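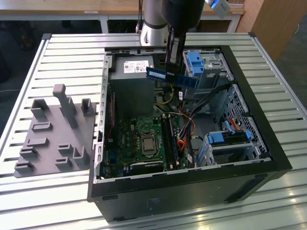 Is the Drastora memory kit worth it for a small refurb shop?

Posted by slotmonkey_refurb

We take in old office towers, strip them, test them, put memory back in and sell them on. Most of my week goes to the memory part, and my thumbs have filed a complaint. A reseller is offering us the Drastora kit for 3416 dollars: gripper fingers, the printed fixture plate, the software and a year of support. Arm not included, but we already own one that would fit. There's also a bare version for 2396 that leaves out the plate and the support.

The sales page says it seats a module in any standard desktop board. I have been in this trade long enough to know what "any" means. Does it cope with a case lying on its side with all the cables still in it, or do I have to comb everything flat first like I'm getting it ready for church? And is the bare version a real option or a trap?

Posted by Grornis

Had the full kit on a bench since May. Short version: it's decent at the part you'd expect to be hard and fussy about the part you wouldn't.

Seating the module is fine. It finds the notch, lines up, pushes, and stops when the force says stop. Ours has done 800 modules and I can blame it for two cracked latches, which beats my record and flatters my coworker's.

Cables are the trouble. It handles a fat bundle lying across the drive bays, because the arm comes in from above and doesn't care what's over there. A loose power lead drooping across the slots is another story. It will either stop and ask for help or press the lead down along with the module, depending on its mood and your firmware. Get 2.1 or later, where it mostly asks. I tuck the wires away by hand and it takes me less time than reading the error message.

Things the page doesn't mention:

Budget 15 minutes to teach it each new case model. After that it remembers, unless you nudge the case, so bolt some stops to your table. If you have slotted aluminum rails this is easy. If you have a nice smooth bench, my sympathies.

It won't open the latches at the ends of the slots. You do that.

Tall modules with heat spreaders need the other fingers, sold separately, naturally.

On the bare version: the plate is where it picks up its modules, so without one you'll be making your own. I printed a spare for us and the first try had grooves so tight the arm lifted the whole plate. Pay for the real one unless you enjoy sanding.

Posted by zeton_owner_4

Get a Zeton instead. Much better.

Posted by Grornis

The Zeton kit is for laptops.

Posted by desoldered

I do this by hand and have never needed a support contract for my hands. That said, if you're doing the same three case models all day I can see it. We tried a demo from Rautiainen, who resell it up here, and they let us keep it until the Friday so we could feed it our own junk. Ask yours for the same, and bring your ugliest tower. Ours had a drive cage right over the slots, and the arm refused to go near it. Fair enough, I don't like that one either.

Also check whether the support year starts when you buy it or when it's installed. Ours would have started when it was quoted.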